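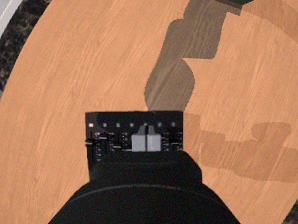

Dovia Tabletop Set, simulated edition
Supplied by Partanen

Dovia is a set of rendered manipulation episodes for training and checking policies that work from a wrist view. Each episode pairs the view along the gripper with joint positions, finger opening and the commanded motion at every step. The current release, dated Saturday, March 4, 2023, holds 1,929 episodes and replaces the January build.

Scene content

The work surface is a round wooden table with visible grain, set above a dark speckled surface. The main object is a flat black device with a row of seven small markers along its upper part and finer marks below. The marks are not legible at wrist-view resolution and should not be used as text targets. A second, green object may lie near the top of the view, partly outside it.

Shadows are rendered in full. They cross both the table and the device, and the darker areas on the black face can be close in value to the gripper housing. Users training a segmentation stage should expect most of their early errors along that boundary.
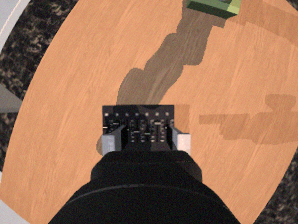 Object poses are drawn afresh at the start of each episode. Arm start poses are drawn from a narrower range, so that the device is normally in view from the first step. The gripper housing hides the near end of the device during close approach – the object mask is supplied in two versions, visible area only and full outline.

Recording

Episodes are driven by an operator through the Mudau hand controller and replayed once in the simulator before release. Replays that drift from the recorded joint path are dropped. Failed grasps are kept and marked as such in the episode header.

Contents of the licence

Wrist-view video, 8 frames per second
Joint and finger states, commanded motion
Object poses and both mask versions
Episode headers with outcome field
Loader for Plerau 2 and later

Not included: the scene source files, the controller, and any real-arm recordings.

Notes on use

Split by object pose, using the list in the package. A random split by step will place near-identical views on both sides. Colour changes may be applied freely to the table, but strong darkening removes the edge between device and housing and is best left out.

Files from the January build load without conversion, though their headers have no outcome field. Single-seat and site licences are available from Partanen on request. Delivery is by download, normally within 2 working days of the order.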